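Fonine Guest Book Kit, audio + video

Hire item, weddings and parties. Old style handset, guests pick up, leave a message, hang up. Clip-on camera optional. Runs 6 hours on one charge, spare battery in the case.

Sound goes straight to the card, video too if you book it. Files to you within 11 days, edited version takes longer in May, sorry, busy month.

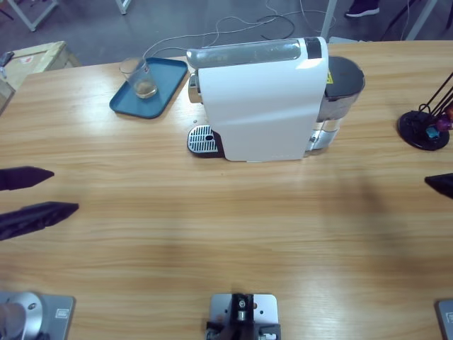 Placement matters more than anything with the handset. Quiet corner, away from the band, away from the kitchen doors. Not next to the drinks either, a white capsule machine like this one and a glass on a tray look harmless but the mic picks up evrything. Ask your venue for a side table.

Delivery free inside Pluvcombe. Liviu drops off and sets up, Relu collects next morning. Deposit back in 4 days if its all in the case.

Dates going fast, message us to hold yours.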